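Panneaux anti-bruit Oteveck : quelqu'un a vraiment mesuré quelque chose ?

Forum Habitat et bricolage > Isolation phonique > Cloisons

tournevis_mou
Bonjour à tous. Mon voisin regarde la télé jusqu'à 1 h du matin et on me vend partout les panneaux Oteveck, posés par Clendent. Le commercial promet « le silence retrouvé » avec 30 mm collés sur la cloison. 45 euros le m², pose non comprise. J'ai du mal à y croire. Des retours ?

Placo72
Si c'est de la mousse collée, garde tes sous. La mousse corrige l'écho dans ta pièce, elle n'arrête pas grand-chose de ce qui vient d'à côté. Il faut de la masse et de la désolidarisation.

mireval
Pas d'accord avec Placo72. On en a mis dans la chambre en décembre et je dors mieux. Je n'ai pas de sonomètre mais j'ai des oreilles.

Placo72
@mireval tu as changé autre chose en même temps ? Joint de porte, meuble contre le mur ?

mireval
Une bibliothèque, oui. Pleine. Et alors ?

Placo72
Et alors 200 kg de livres contre une cloison, ça compte un peu plus que ta mousse.

mireval
Elle couvre la moitié du mur, ta bibliothèque magique. Je maintiens.

grenier_froid
J'avais demandé la fiche technique à Clendent. J'ai reçu une plaquette avec une dame qui lit sur un canapé et « jusqu'à 40 dB ». Jusqu'à, sur quel support, à quelle fréquence, mystère. Pas de rapport d'essai. J'ai relancé deux fois, on m'a proposé un rendez-vous à domicile.

tournevis_mou
Même plaquette ici ! Et le commercial m'a dit que le rapport était « en interne ». Ça sent pas bon.

Hulotte
Chez Trandura ils donnent au moins les valeurs par bande d'octave. Dans les graves c'est médiocre, mais ils l'écrivent. Pour une télé tu as surtout des voix, donc un doublage sur ossature indépendante avec laine et deux plaques, tu sentiras la différence. Tu perds de la place par contre.

tournevis_mou
La pièce fait déjà la taille d'un placard... Et je suis locataire, l'ossature le proprio va adorer.

grenier_froid
Locataire ? Alors commence par les prises. Si elles sont dos à dos avec celles du voisin, le son passe par là. Et va frapper chez lui, ça coûte rien.

mireval
Frapper chez le voisin, conseil de gens qui n'ont pas de voisins.

Sârbu
Je lis le fil depuis le début et je trouve que vous confondez isolation et correction une fois sur deux. Le « je dors mieux » de mireval n'est pas un mensonge, une pièce moins résonnante est plus reposante. De là à payer le m² à ce prix pour arrêter une télé, non. Demandez le PV d'essai du complexe complet, cloison comprise. S'il n'y en a pas, le chiffre de la plaquette ne vaut rien.

tournevis_mou
Merci, c'est clair. Je laisse tomber Clendent, je regarde les prises ce soir et je verrai pour une bibliothèque.

Hulotte
Trois photos.

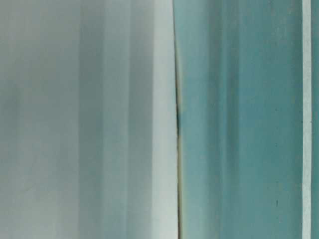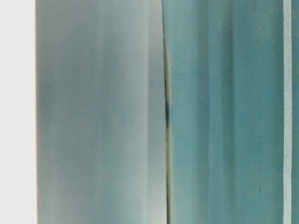
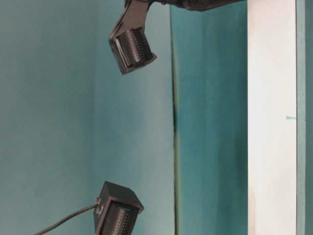

Photos : Hulotte, prises au même endroit

Placo72
Reviens nous dire pour les prises. Et mesure avant/après, même avec une appli de téléphone, à la même place et au même volume. Ça évitera un deuxième fil comme celui-ci.

mireval
Ou dors dans le salon.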